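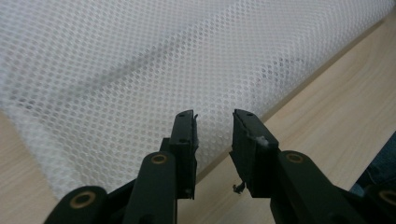 Fig. 7 Gripper open at the edge of a mesh fabric, before closing.

Support > Manuals > Goletti Hand-Held Pair > Recording demonstrations

Section 3: Showing a cloth task by hand

This section covers recording a folding or flattening task with two hand-held grippers. For control of the arms from the remote station, see the Berrada station manual.

3.1 Before you start

1. Clear the table of everything except the cloth to be used in the task.
2. Open and close each gripper fully. The jaws must move without catching.
3. Check the inner faces of the finger pads for lint and loose threads. Remove them with a dry brush. Mesh and towelling shed more than plain weaves, so repeat the check between cloths.
4. Route each cable behind the wrist with enough slack for the full reach of the arm.

CAUTION: Do not oil the bushings. Oil moves to the pads and marks the fabric.

NOTE: Roll back loose sleeves. Clothing may enter the gripper view, but it must not cover the jaws.

3.2 Placing the cloth

5. Lay the cloth within easy reach of both hands, with one short side towards you.
6. Bring the grippers to the near end of the cloth, one on each side, jaws open.

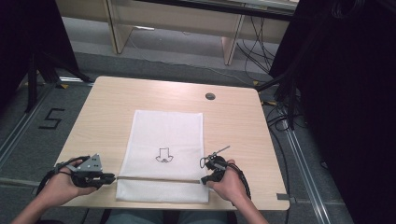
7. Hold this position until the station gives a single tone. Any movement before the tone is discarded.

3.3 Recording

8. Close both grippers on the fabric. Take the edge only - a deep grip gathers the cloth and the arm will copy the gathering.
9. Carry out the fold at an even pace. Pause briefly at the end of each movement.
10. Open both grippers fully before drawing back.
11. Press the pedal to close the recording.

NOTE: If the cloth slips, finish the attempt and mark it as failed. Do not correct it with a bare hand. A set may contain failed attempts provided they are marked.

CAUTION: Do not let the two grippers touch while closed on the fabric. A knock can shift the finger pads, and the pair must then be set up again (Section 2).

3.4 How many recordings

A single fold on one type of cloth normally needs roughly 1,000 attempts. Change the starting angle of the cloth between attempts. The supplied practice set holds 122 attempts and is meant for checking the software only - do not add it to your own set.

Text: Farzana Afridi. Checked by Heloísa Lins, Flendden.
Revised Sunday, March 12, 2023

Filed under: Teaching by hand, Soft materials

Related items
Section 2: Setting up the finger pads
Section 4: Reviewing and marking attempts
Replacing a gripper cable
Berrada station: pedal and tone settings
Skarkolbridge training days, October dates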